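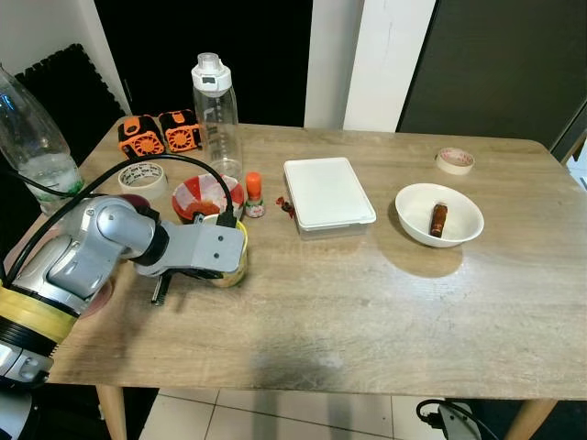 The table before sorting, with the lidded container in the middle.

Guides > Home > Worktables > Clearing a shared table

Clearing a shared worktable

A table that several people use fills up with bottles, tape, tins and bits of packaging. Wiping round them does no good. Clear the top properly, put back only what gets used there, and look after the wood while it is bare. Allow an hour the first time.

What you need

A tray or shallow box, a bin bag, a recycling bag, two soft cloths, washing-up liquid, a marker pen and a few lidded containers. I use the Pallham 600 boxes, but any plain tub with a lid that fits will do. White ones are easy to write on.

1. Take the rubbish first

Walk round the table with the bin bag and pick up crumpled wrappers, used tissue and anything dried up. Check the small bowls. A patterned bowl lined with paper looks tidy from a distance and often has crumbs under the lining. Tip it out, wash it, and line it again only if you keep something in it that rolls.

2. Deal with the bottles

Bottles take up more room than anything else. Empty drinks bottles with flip-top lids go to the sink if they are refillable and into the recycling if they aren't. Large clear bottles with a bit of liquid left in the bottom need more care. If there is no label and no one can say what the liquid is, don't sniff it and don't pour it down the drain. Put the cap on, write "unknown" and the month on a piece of tape, and stand it somewhere safe until you have asked everyone.

Small bottles with coloured caps should have their labels facing forward. Wipe the neck and tighten the cap before putting them on the tray.

3. Tins and tape

Check that the lid on each tin is pressed down all the way round. Masking tape keeps better on its side in a closed tub, away from sunlight, and the edges pick up less grit. Fold over the loose end so that you can find it next time.

4. Fans and anything with a plug

Switch off and unplug before you move them. Brush dust off the grille with a dry paintbrush, working from the middle outwards. Fans belong at the back of the table, side by side and level — a tilted one tends to rattle.

5. Clean the wood

Lift things off, don't slide them. Wipe along the grain with a damp cloth and a drop of washing-up liquid, then dry straight away with the second cloth. Light oak shows scuffs, and the strip near the front edge wears darker where people lean. You won't get that out with soap. Feven Sisay oils ours in February and leaves it overnight; a thin coat of Flelier wax is quicker but needs doing more often.

6. Put things back

Tall things at the back, small things in the lidded container, front half clear. Write the contents on the end of the container, not the lid, or the label goes wherever the lid goes. Mats can stand against the wall.

After that it takes 5 minutes at the end of the day.

Related guides
Oiling a light wood table
Choosing storage tubs with lids
Getting tape residue off wood
Cleaning a small fan
Labels that stay on plastic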